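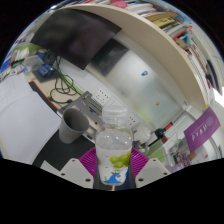
Wetthorpe Refill Scheme
Progress report, second period, to end of May

Summary

The scheme is running at two of the three planned sites, Wetthorpe and Farkgate. Trallthorpe has not opened. Spending is within budget, mostly on account of Trallthorpe not having opened. I would ask you not to read the underspend as good news.

Refill points

The Wetthorpe library fountain went in on schedule and gets steady use in the afternoons. The Farkgate one was installed by the bus station and then switched off for 5 weeks while the water company and the landlord argued over a valve. It is back on. The pressure is poor and people let it run, then give up and go to the kiosk.

Our application promised that refill points would cut sales of bottled water nearby. I wrote part of that sentence and I no longer think we can prove it either way. The kiosk at Farkgate gave us its sales figures for one month and then stopped. The month was a cold one. Sales were down. I have left the figure out of this report.

Pledge cards

We set a target of 200 signed pledges to stop buying single-use bottles and collected 265. This is the number that will look best in your annual review, so a word of caution. Most were signed at the spring fair, where signing got you a free steel bottle. When we wrote to the signers afterward, few replied, and several who did wanted a second bottle for a family member. I would not fund pledge cards again.

Schools

The lessons went better than I expected. Teachers at Farkgate dropped our worksheet on the plastics cycle, which was too long, and had the children taste tap water and bottled water side by side without labels. The children could not agree on which was which. The teachers plan to repeat it in the fall with no help from us.

Villanueva visit

You asked for an account of what we learned from the partner town. Villanueva has had public fountains for generations and people there drink from them out of habit. The tour was pleasant. I am doubtful that much of it carries over to a town where the last public fountain was taken out and paved over. Their cleaning schedule is useful and we have copied it.

Trallthorpe

Still waiting for the permit. The parish has moved the proposed spot twice, and the current one has no drain. Our contractor's quote has expired and the new one will be higher. I suggest we set a cutoff of the end of September. If there is no permit by then, the money should go to fixing the pressure at Farkgate.

Requests for the next period

Permission to drop the pledge target.
Permission to move the print budget to repairs.
A decision on the Trallthorpe cutoff.

Receipts and the fountain maintenance log are attached separately.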